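About Us

Posted 13 March 2018 by the owner of Bridora Cookery School

We use cookies to keep this site running and to remember your class bookings. By staying on the site you agree to this.

Hi, and welcome to Bridora! I'm the person who answers the phone, writes the class schedule, and usually has flour on one elbow. If you've booked with us before, you already know most of what's on this page (skip down to the bit about parking, it's changed). If you're new, pull up a chair.

Bridora is a small cooking school for people who never learned to cook, or who learned four dishes in college and have been eating them ever since. I was in the second group. Mine were chili, scrambled eggs, a tuna thing, and chili again with the leftovers on top. I worked in an insurance office for years and ate at my desk most days, and the food I made at home was the kind you eat standing up. Then one July my oven died, and all I had left was one working burner on the stove. I wasn't going to buy a new oven in that heat, so I spent the whole summer learning what you could do on one burner. I got a little obsessed. I made risotto on a ninety-degree evening with every window open and I was so happy about it that I called my sister to describe it to her.

That summer is still how we teach. Our first course, One Burner, uses a single heat source from start to finish, and you'd be amazed how far it goes – rice, beans, soups, custard, a proper tomato sauce, even a steamed sponge pudding if the group is up for it. You come for six evenings. You cook every time, and you eat what you cook, and you take the rest home in whatever box you remembered to bring. We have spare boxes, but the lids are a lottery.

The school started in my own kitchen with four students and a card table. We outgrew that fast, mostly because my neighbors were tired of the cars. Our first real home was the back half of the old Girkov bakery, and I loved that place even though the floor sloped so badly that a dropped onion would roll all the way to the door. We stayed until the roof needed work that neither we nor the landlord could pay for. Now we're upstairs at 331 Closix Street, with a flat floor, good light, and an extractor fan that sounds like a small plane (you get used to it!).

People ask me a lot what they should buy before they start. Please don't buy anything! I mean it. I have met so many people who own a fourteen-piece set and cook with one item out of it. You need a knife that's sharp, a board that doesn't slide, a wooden spoon, and a saucepan deep enough that the soup stays in it. Lids are nice. A second pan is nice too, later on, when you know what you keep wishing you had.

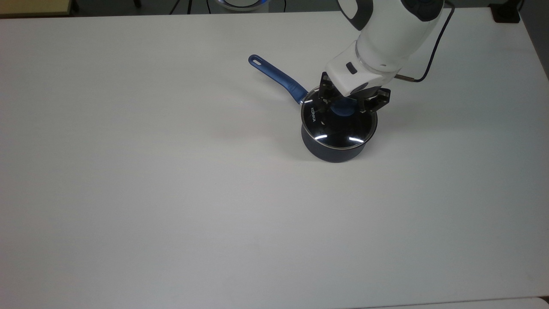

I cooked for thirty years with the heat too high and blamed the stove the whole time, wrote one student on the feedback sheet after the second week of One Burner, and I've kept that sheet pinned up by the sink ever since. It's the most common thing we fix. Somebody turns the dial all the way up to boil the water, then leaves it there for the onions, and the onions go black outside and stay raw in the middle, and they decide they're bad at onions. They aren't. Turn it down, wait, go and do something else for a bit, come back and stir.

So that's the beginners' side. We run a few other things as well.

Soup Club meets once a month and has no syllabus at all. Bring a vegetable and we'll work it out. There was one night when everyone brought leeks, every single person, and that was a very good soup.

Sauces Without Tears is for people who've done One Burner or who can already cook a bit and want to stop being scared of butter, eggs, and flour. We do a white sauce, a gravy, hollandaise, and a caramel. The caramel evening always runs late, so line up your ride home with that in mind.

Then there's the Ahn Evening, named after the Ahn noodle shop that used to be downstairs from our old place. They let us come in after closing and watch the broth get made, and the class grew out of what we learned by hanging around and getting in the way. It's broth, noodles, two toppings, and a lot of slurping. It fills up first every season, so if you want it, get on the list early.

A few practical things. Each class takes up to eight people, with two of us teaching. The six-week One Burner course is 300 dollars, and that covers all the food, an apron to borrow, and a recipe booklet with wipe-clean pages. Single evenings are 66 dollars, or 89 for the Ahn Evening (the bones and the good noodles cost us more, and I'd rather charge for them than use worse ones). If you can't make a date, tell us two days ahead and we'll move you to another one for free. If you have an allergy, put it on the booking form and then tell us again when you walk in. I won't mind hearing it twice.

Parking: the lot behind the building is now for residents only, and they do tow. Use the street, or the lot by the library, and give yourself ten minutes to walk over. The door is the green one, and the buzzer sticks, so push it hard. There are stairs and no elevator, I'm sorry to say. If stairs are a problem, write to me – we do a couple of evenings each season in a ground-floor hall, and I'll let you know when the next one is.

We don't do certificates, and we don't train chefs. There are good schools for that and I'm glad to point you to one. What we want is for you to get home on an ordinary tired evening, look at half a cabbage and some eggs, and make supper.

Also, yes, you can come alone. Most people do. You'll be chopping next to somebody within five minutes and arguing about garlic within ten.

Get our newsletter: class dates, one recipe a month, no spam. Enter your email to sign up.

© 2018 Bridora Cookery School | 331 Closix Street, upstairs | Contact | Back to top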